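Gripper build, shop notes: pads, cables and low outlets

Clean the finger pads before every session. Crosshatched pads hold dust along the seam where the pad meets the finger body; a dry toothbrush clears it. Skip solvent, which softens the adhesive.

Set the open width in software first, then check it with calipers. Ours is a Kolten drive, limited to 132 steps. At 176 the linkage binds.

Practice on low outlets with the arm at half speed. Mount the power strip vertically and let its cord hang with some slack – a tight cord pulls the strip out of line when a finger touches it.
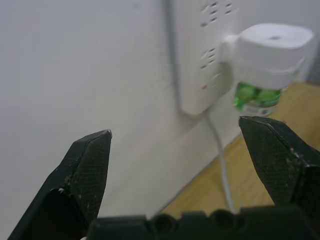 Approach plug-in devices from the front, with one finger on each side of the housing. On liquid vaporizers, grip the heater housing and leave the bottle alone. Keep cords out of the gap before closing.

Log the close position after each run. Rosalind Strickland's spreadsheet has a column for it. If the value drifts by more than four steps, retighten the horn screw and home the axis again.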